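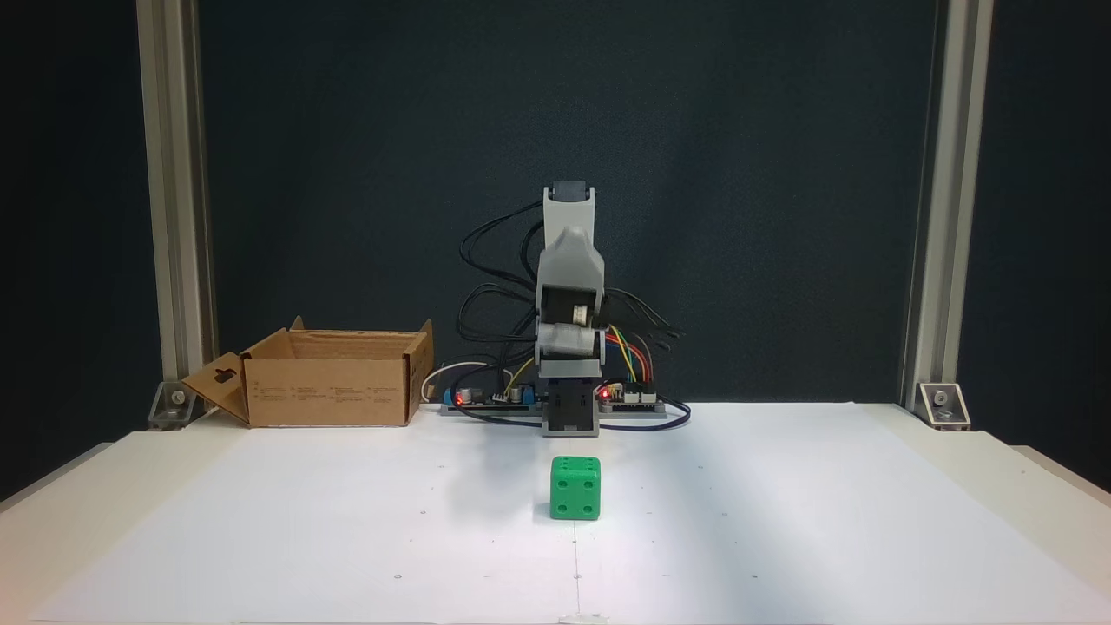 I have a thing about cardboard boxes. My sister says it's a problem, I say it's a system, and on Saturday I finally had to admit she might have a point, because I couldn't open the closet door in the back room without something sliding out onto my feet.

So, Monday confession: I spent most of the weekend sorting out the table and everything that had drifted toward it. Boxes first. I'd been saving every one that came into the house since December (you never know when you'll need to mail something!) and I decided to keep the plain brown ones with hand-holes, because those are the ones I really do reach for. You can carry them one-handed up the stairs. The rest got flattened and tied with string, and I'm not going to tell you how high the pile was.

Then the game stuff. We had dice in the pencil cup, dice in the button tin, dice in a Villalba cookie tub that I was sure had cookies in it — that was a sad moment. I do love a chunky green die, though, the kind with rounded corners and pips sunk deep enough to feel with your thumb. Those stay out on the table. The little ones went into a Tandik zip pouch.

And paper! I'd bought a stack of big sheets, and they are the best thing I've done for that corner. I tape one to the wall panel and one on the board, and suddenly the whole place looks cleaner, even on days when it isn't. When a sheet gets grubby you pull it down and put up another.
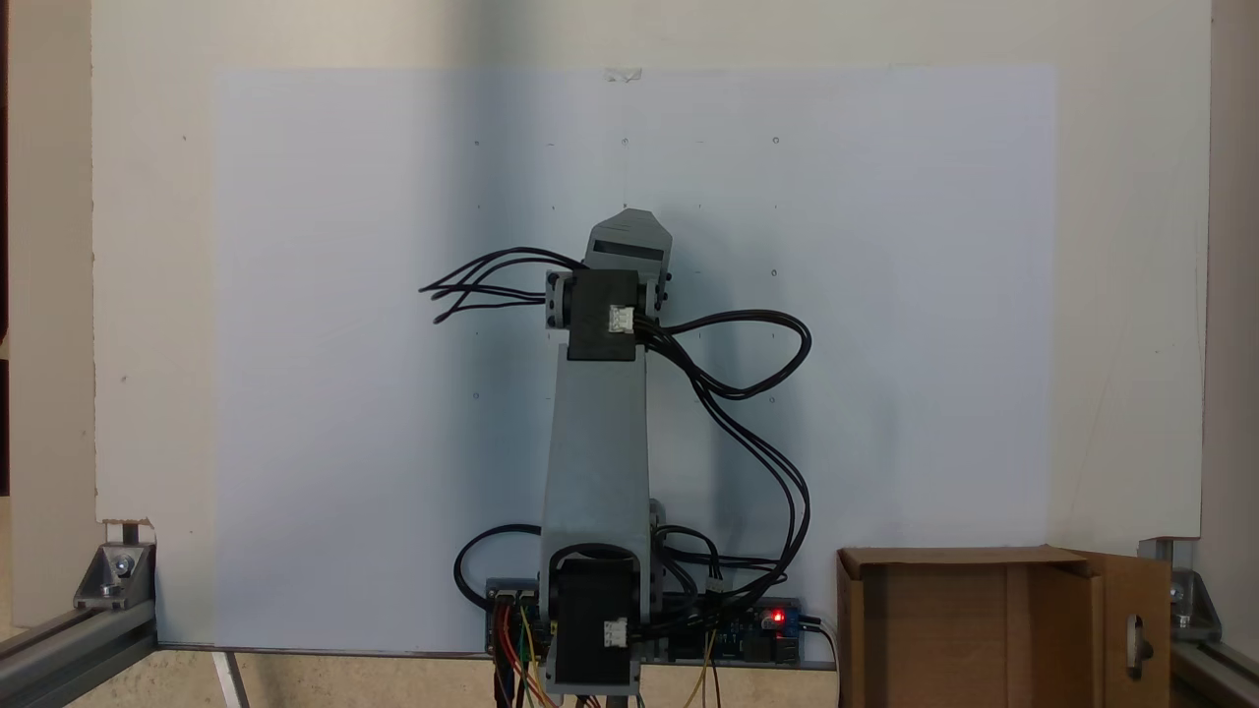

Halina Sowa wrote to me after my last post to say that tape is going to take the finish off my wall one day, and that she uses four dabs of putty and has never been sorry. Point taken, Halina. I tried putty once and it left greasy spots on the paper, but maybe I bought the cheap kind. I'll try again on the next sheet and report back.

For the board I'm sticking with tape (ha). One small piece near the middle of the top edge. Mine always goes on wrinkly, no matter how slowly I smooth it down. I like leaving a border of bare board too, so there's somewhere to get a fingernail under the paper.

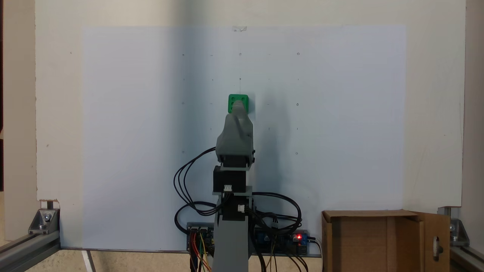 Green on white, my favorite corner of the board.

Next up is the closet itself, and I've promised myself no new boxes until it's done. There's a Grirneo order coming on Thursday, so we'll see how that goes.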